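Is the Plomesum hand kit worth it over a plain two-jaw gripper for kitchen objects?

Posted in Hobby and Light Commercial Robots

I have a small arm on a bench in the garage and a plain two-jaw gripper that came with it. It picks up blocks very well. If my life ever comes down to blocks, I'm set.

What I want is kitchen stuff: pots with handles, jars, the odd colander. The Plomesum kit keeps coming up. It's $1446 with the simulator license (they call the simulator Flitel) and $700 less without it. My questions are whether the hand holds awkward shapes better than two flat jaws, whether Flitel is worth paying for, and whether a person with a day job can get it running in a month of evenings. The sales page says "intuitive setup," and I have been hurt by those words before.

I can code a little. My arm is a secondhand Koskela and the kit says it's supported.

koskela_owner_sad

Get it, you won't regret it. Mine has been great so far. Looks cool too. Haven't mounted it yet but the box is very solid and everything was in there including the right screws. If you don't like it you can send it back within 30 days I think, check the site.

brightside_bob

Since the answer above reviewed a box, I'll try to cover the hand. I've had the kit for a year and I teach an evening class with it, so I've watched plenty of people besides me get it wrong.

Mounting on a Koskela: supported, yes, with an adapter plate that is sold separately and listed under "Accessories, other." Order it at the same time. The cable also wants to exit on the side where the Koskela's wrist already has a cable. You can rotate the plate a quarter turn and fix it, after which the hand's idea of "up" is wrong until you change one number in the config file. The manual mentions the number. It doesn't mention the file.

Does it hold awkward shapes better? For round and many-sided things, clearly. Flat jaws touch a coffee pot along two thin lines and then the pot swivels around like it's looking for the exit. With the Plomesum you can brace from below or put a finger inside the rim, and you have a fighting chance with things that are heavy on one side because of a handle. For flat things (a cutting board, a lid lying on a table) it is worse than what you have now. The fingertips are too thick to get under an edge, and I keep my old two-jaw in a drawer for that.

Now Flitel, which is the part you're really paying for. I was against it. Then I priced replacement fingers. A finger costs enough that two bad evenings in the garage will cover a good chunk of the license, and bad evenings are how everybody starts. In the simulator you can ram the hand into the table all night for free, and I recommend getting that out of your system there.

The stock kitchen set is decent. My usual homework object is the bottom half of a moka pot, because it's hollow, it has flats all the way around, and the handle sticks out on one side to ruin your plan. If a grasp survives that one, I let people try it on the bench. I also tilt the thing and look down into it from above before I trust any finger that goes past the rim.

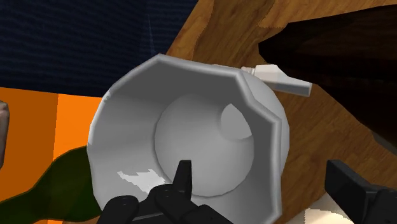 Friction is where Flitel flatters you. The default setting for metal is generous, and a pot that sits nicely on screen can slide right off a real finger that has kitchen grease on it. Turn friction down to half of the default and redo your grasps. Most of mine failed the first time I did this — a humbling evening, but a cheap one. The other thing to fix is the mass of the objects. Some of them come in as hollow shells that weigh next to nothing, and any hand looks like a genius holding those.

A month of evenings is realistic if you spend most of it in the simulator and you stick to 2 or 3 objects. Jars first, pots second. Leave the colander for spring.

If you only want jars, skip the whole thing and put rubber pads on your jaws. It'll cost you the price of lunch.

Emilian Matei

One small correction to Emilian's post: the adapter plate has been in the box since October, at least if you buy from Cleltside. They didn't update the listing, so you can still order a second one by accident, as I did. If koskela_owner_sad wants my spare, it's yours for postage.

He's right about the friction setting. Save it as your own profile, too. The updates put the default back.

torque_and_toast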